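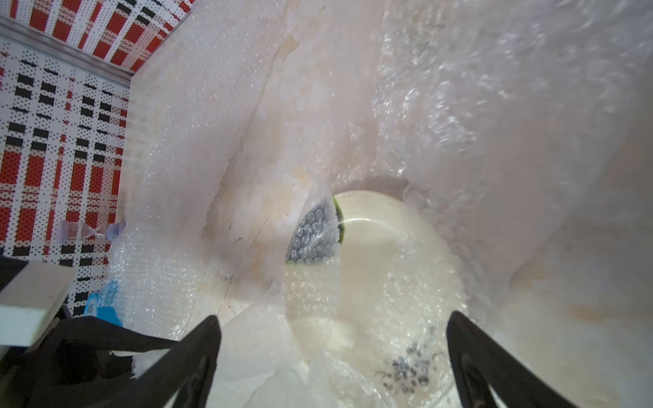 A cream-white plate with a green band at the rim, in bubble wrap.

News > Packing and Shipping > Tableware

Plastberg revises wrapping guide for plates and round pieces
August 2022 | By Joana Serrano
Reading time: 2 minutes

Plastberg has issued a revised guide for wrapping single plates and other flat round items in bubble film. It replaces a sheet that covered only boxed sets. The change follows a review of 1054 parcels sent through the Sterside depot, of which 49 were returned with chipped rims.

In most of the returned parcels the film was thick over the face of the plate and thin at the edge. The guide now calls for the sheet to be folded in from four sides, with the overlap at the rim. Glazed and printed faces get a layer of smooth film first.
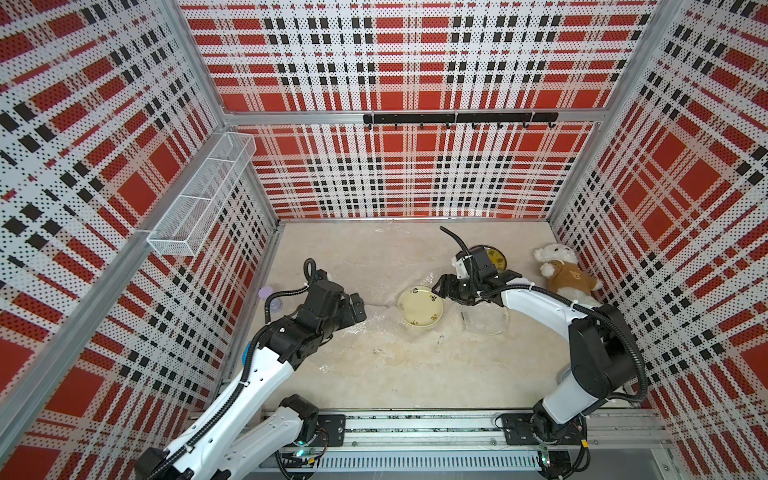

Work surface

Wrapping is to be done on a hard, flat surface, with spare film kept within reach. Small tools go on hooks or in a wall basket. Grit is to be wiped off before a piece is set down.

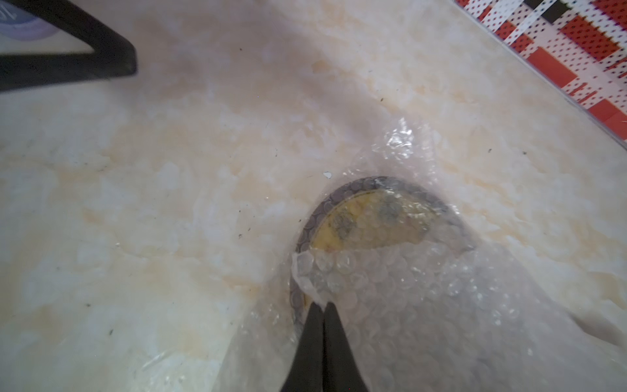 Discs with a decorated rim are wrapped the same way, but the top edge of the film is pressed down before taping. "The edge springs back if it is left open," said Urmas Juška, who wrote the new section. Tape must not touch the print.

The guide takes effect in September. The old sheet may be used until stocks run out.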